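Werksbesuch bei Pramanik in Undaddale: Kalkputz vom Sumpf bis zum Sack

Das Werk liegt oberhalb von Tristport am Ende der alten Steinbruchstraße. Im Mai öffnet es für Fachbesucher, die Anmeldung läuft über das Büro. Treffpunkt war 9 Uhr am Tor, Sicherheitsschuhe waren mitzubringen, Schutzbrillen wurden gestellt. Geführt hat Sudheer Achari, zuständig für die Rezepturen.

Gebrannt wird in Undaddale nicht mehr. Der Branntkalk kommt als Stückkalk per Bahn und wird vor Ort gelöscht. Ein Teil geht als Trockenlöschkalk direkt in die Mischerei, der Rest wird eingesumpft. Es gibt 16 Gruben, alle betoniert und abgedeckt. Die Lagerzeit des Sumpfkalks beträgt je nach Charge bis zu 60 Monate. Auf die Frage, ob sich der Aufwand messen lasse, verwies Achari auf Plastizität und Wasserrückhaltevermögen. Die Werte lagen als Ausdruck aus, leider ohne Angabe der Streuung.

In der Mischerei stand der Feinputz Gidia auf dem Plan. Bindemittel ist Weißkalkhydrat, Zuschlag ist Marmormehl mit abgestufter Sieblinie. Größtkorn des Grundputzes 2 mm, beim Feinputz deutlich darunter. Zement ist nicht enthalten, ein geringer Anteil Methylcellulose schon. Auf dem Sack ist er deklariert, im Prospekt fehlt der Hinweis.

Am meisten Zeit nahm das Prüflabor in Anspruch. Probeprismen werden bei konstanter Luftfeuchte gelagert, danach auf Biegezug und Druck geprüft. Die Karbonatisierungstiefe wird an der frischen Bruchfläche mit Phenolphthalein bestimmt: Nicht karbonatisierte Bereiche färben sich pink, der Rand bleibt farblos. In der Regalwand lagen Musterplatten mit fortlaufender Nummer, die höchste war 67. Interessant waren vor allem die Platten mit Schwindrissen. Ursache war laut Laborbuch in den meisten Fällen ein zu stark saugender Untergrund, der vor dem Auftrag nicht vorgenässt worden war.

Offen blieb die Frage nach der Verarbeitung bei niedrigen Temperaturen. Das technische Merkblatt nennt eine Untergrenze, macht zur Nachbehandlung aber keine Angaben. Eine überarbeitete Fassung ist angekündigt.
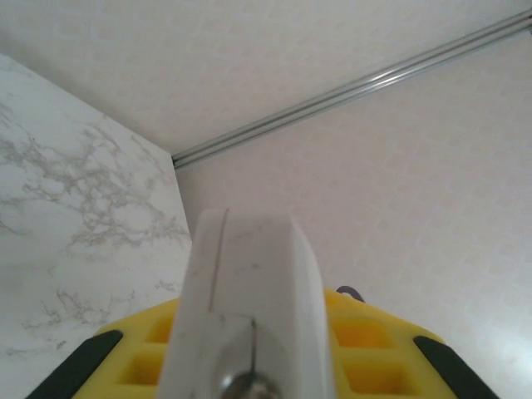

Lesezeit: 2 Minuten

Nachtrag zur Anfahrt: Der Bus ab Tristport hält nur auf Verlangen am Werkstor. Parkplätze sind an der Waage vorhanden.

Kontakt | Impressum | © Alle Rechte vorbehalten | Nach oben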